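A catch-all bowl is a shallow dish kept in a kitchen or hallway for small things with no other home. Household guides, among them one from Hovard, credit it with cutting clutter by up to 9 items a day, though no source is given for the figure. 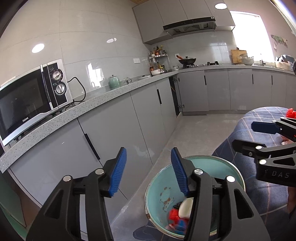

A round teal bowl holding small items on blue plaid fabric, in a kitchen.

Critics say the bowl only moves the mess. The Caltero guide advises emptying it every three weeks, a rule of doubtful use.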